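Farnlow Community Help > Robot arms > Collecting demonstrations

How much should I vary the table between recordings?

Posted by farbench_2

We're recording demonstrations for a tabletop cleanup task. The arm opens the lid of a small trash bin, then clears the table into it. I'm using the Koutsoukos recorder with the Vastosmont training scripts, both on default settings.

I have 12 recordings so far. After training on them, the arm goes to the right general area but closes its fingers beside the bottle almost every time. It does a lot better when I put the bottle exactly where it was in the recordings. My start position is the same each time, lid closed, hand open over the table.
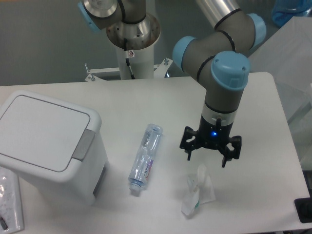

Details

Objects: one clear plastic bottle on its side, one piece of crumpled plastic, one bin with a hinged lid.
View: one, from above and in front.
Control: by hand, one operator.

Should I record more of the same, or start moving things? And do I throw out the ones where I missed the first grasp?

3 replies

zetivby_user

Move things. You have taught it one spot on the table. Before each recording, shift the bottle by a hand's width and turn it a bit. Do the same with the wrapper. Leave the bin alone until the bottle works, then start moving that too.

Also look at how you approach the bottle. If you come down with the fingers wide open and stop for a while to line up, the model learns the stop. I had an arm that hung over a cup for ages and never went down. Slow is fine, but keep it moving.

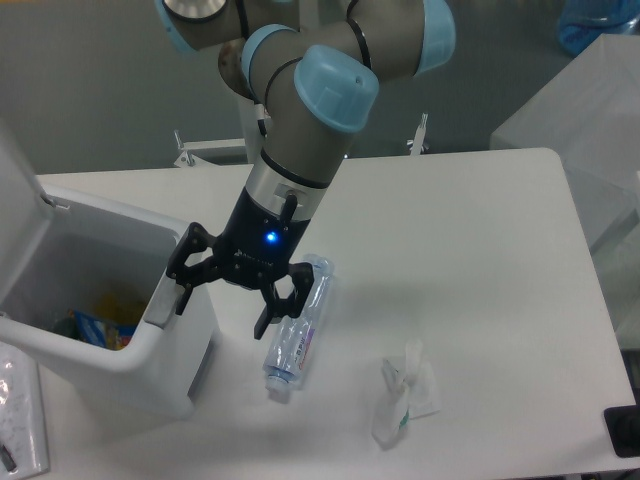 I would also split the task. Record the lid as its own piece, and start the next piece with the lid already open. Shorter recordings are easier to check, and if one goes bad you lose less work. In the Zetivby format you can join them again later by giving both pieces the same task name.

Keep the misses if you recovered from them. Cut the ones where you gave up.

mk_lowbay

just get more data. 12 is nothing

oldgantry

The answer above is right but doesn't help much, so here is what worked for us.

Pick 4 areas on the table and mark them on paper, not on the table itself, or the model may pick up on the marks. Record the bottle in each area, with the cap pointing a different way each time. Then train and test before you record any more. If it fails in one area only, you know where to add.

Soft trash is harder than the bottle. A wrapper never lies the same way twice, so crumple it again each time you reset. We left ours alone for a whole afternoon in June and had to redo the lot. 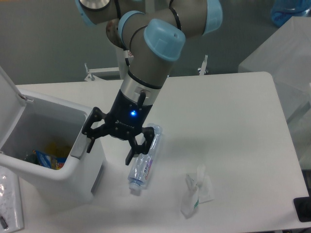

Lid open, hand above the bottle

One thing I disagree with: I would keep a few recordings with a short stop over the object. Ours used to rush down and knock the bottle. Trim the long stops and leave the short ones.

farbench_2

Thanks. I'll split off the lid and redo the bottle in 4 areas. Does the task name have to match exactly, capitals included?

zetivby_user

Yes, capitals too – and no space at the end.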